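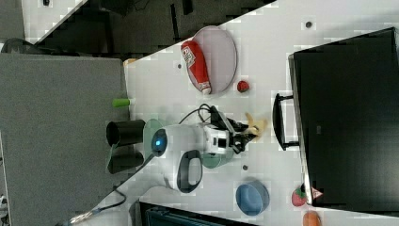 Brollmont Reading Room, bound fiction: condition check, April

1. Spines, novels A to F. 287 volumes. Pass.
2. Hinges. 12 cracked, all in the Evuslow edition. Repair.
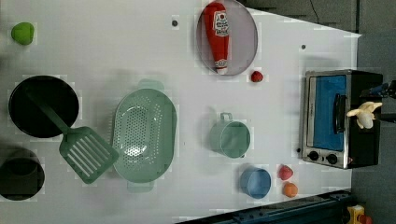

Pantelis Sfakianakis disagrees on item 2: four of those are only split endpapers and can stay on the shelf.

3. Loose plates. Anard's tales, vol. 2, frontispiece detached.
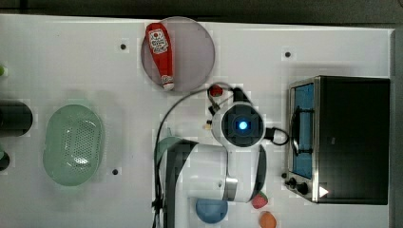
Bag it with the volume and tag the spine.
4. Mold. None found. Recheck shelf 18.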